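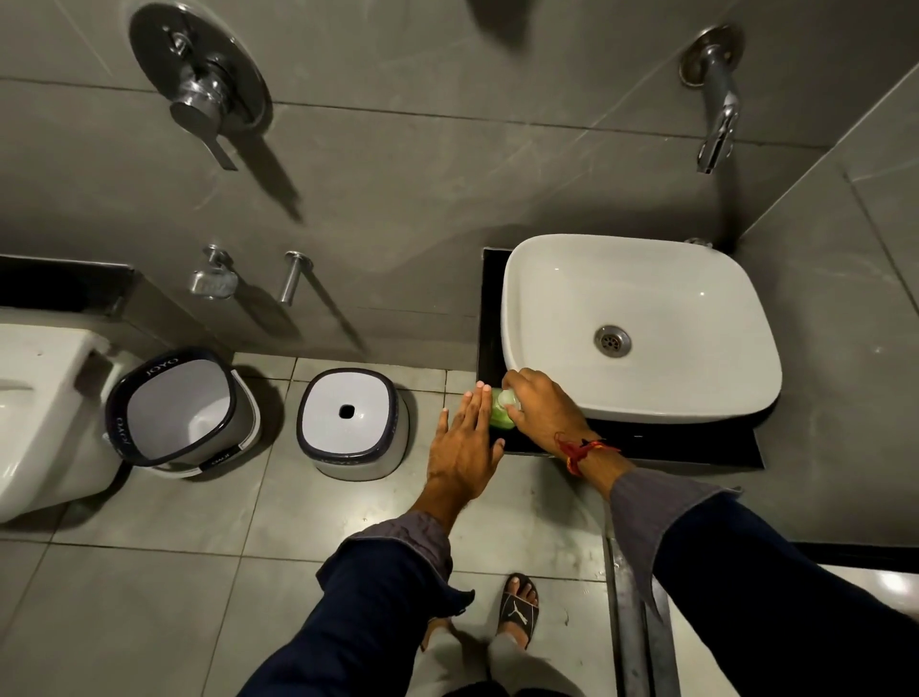
Rule one in the Madero handbook is four words long. Put it back properly.

Sounds daft. It took most of a winter to agree on and people are still arguing. Put what back? Back where? Which way round? Madero trains household robots on recordings of people doing ordinary chores, tidying a basin, moving a bottle, and every one of those recordings now has to meet a house standard before it goes anywhere near a machine. 164 rules at the last count. In December there were three.

I went through the lot in one sitting, tea going cold. Most of it is stuff your gran could have written. Use both hands if you'd normally use both hands. Don't hurry because you're being recorded. Don't slow down either. If you drop something, pick it up the way you'd pick it up at home and carry on, the recording is kept and marked as a drop. Nothing gets thrown out for being clumsy. It gets thrown out for being fake.

That last bit is the heart of it. Early on people performed. Big, slow, careful hands, like somebody in a washing-up liquid advert. The robots learned to move like that too and were useless in a real bathroom, where the basin is small, the toilet is a step away and the bins are where your feet want to go.

So, bathrooms. They get their own chapter and it's the longest in the book. Shiny things are a headache. Chrome taps, chrome drains, glossy white bowls, all of them throw light about and a machine can take a reflection for an object. The rule says leave them. No dulling spray, no tape over the plug hole, no turning the tap handle to a nicer angle. Rooms are recorded as found. Shadows stay as well, however long and odd.
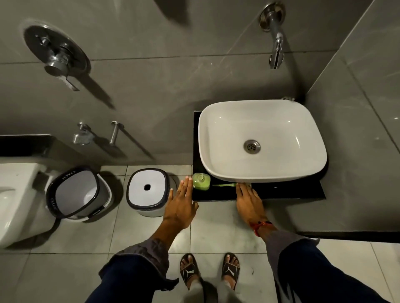
Then the floor. Chapter four, and the bit I'd nick for any workplace. The person doing the task checks the floor before each go, not just the first one of the day. Water travels. Shoes with a back are "preferred", which everyone I spoke to reads as optional, and I think it should be tightened up. A preferred rule is a rule waiting to be ignored. Filto, who do much the same work in kitchens, went the whole way and made it a must. Grumbling for a week, then nothing.

Bins are to be left where the household keeps them. Same goes for toothbrushes, soap, the odd bits on the side. You can take away anything private, prescriptions or post for example, and you have to write down that you did. You can't take away clutter because it's in the way. Clutter is the job!

Privacy is tougher than I expected, and good. Doors shut. Mirrors covered or kept out of view, and if a face gets in the recording goes in the bin, no blurring, no second opinion. Anyone who lives in the home can ask for the day's work to be wiped and doesn't have to say why. Of 2705 recordings made under the new rules, 457 were pulled on privacy grounds. Some firms would hide that number. Madero pins it up by the kettle.

And the hands. Jewellery was a proper row. Leclerc bans it, full stop, on the grounds that it snags and confuses the tracking. Madero says leave on what you never take off. Rings, threads, a plaster. The people who will one day share a bathroom with these things wear all of it, so the machines had better get used to seeing it. Loose sleeves are different, if they can reach the water they get pushed up.

Not everything works. The labelling section is a mess, two different words for "grip" on facing pages and a table that refers to an appendix that isnt there. The rest breaks are generous on paper and vague about who calls them. There's also nothing on what to do if the person just gets bored, and people do, it's the same bottle over and over. Horkska rotate theirs every hour, which seems sensible and costs next to nothing.

A new draft is due once the labelling people have had thier say. Rule one stays as it is, I'm told, though somebody wants to add a fifth word. They won't tell me which.

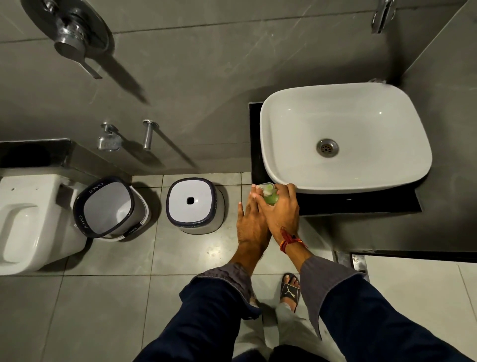

Nataša Dimitrov
Contributing editor, Home and Work

Copies of the handbook can be had from Madero on request. Ask for the bathroom chapter separately, it comes as its own booklet and the print is bigger.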